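## 4. Comparing the two grippers

By this point both arms should be on the rail and answering the controller. If only one answers, go back to section 3. Shouting at the other has been tried.

The purpose of this section is to find out which gripper you'd trust with a flat part. The Cletow controller runs the same routine on each side, so any difference you see belongs to the gripper or to the person who fitted it.

1. Clear the tiles of everything except the test piece.
2. Lay the test piece flat near the center of the work surface, within reach of both arms.
3. Load profile 903 and set the speed to 50. The controller will offer you 100. Decline.
4. Press **Approach**. Both arms reach in and stop at opposite edges of the piece.

**Note:** The grippers don't have to stop at the same height. A small difference is normal – write it down and leave the mounting plates alone. Iwona Sikora leveled hers for an entire August and got a sore neck out of it.

On both arms, check that the purple cable has enough slack to follow the elbow and wrist. A loop standing up over the wrist is fine. A tight cable will pull the gripper off line and you'll blame the gripper.
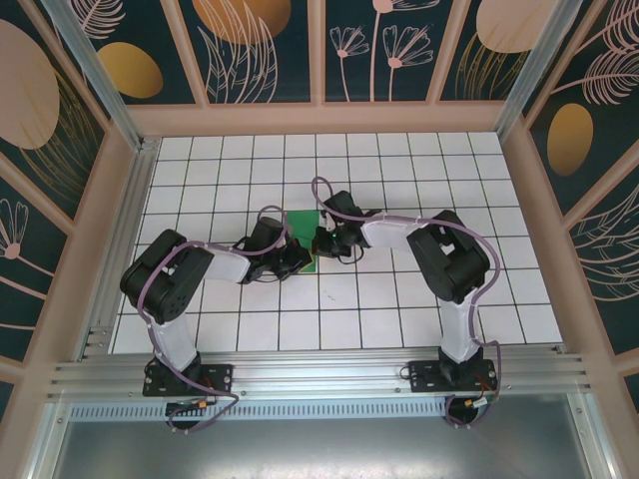
### 4.1 Running the grip test

1. Close the left gripper only. Lift, hold, lower, release.
2. Put the piece back where it started and do the same with the right.
3. Repeat 4 times per side and save the log.

**Caution:** Never close both grippers on the piece and then lift one arm. The controller allows it. Error 3907 is how it expresses regret.

If both sides score the same, try a thinner piece before you declare a tie.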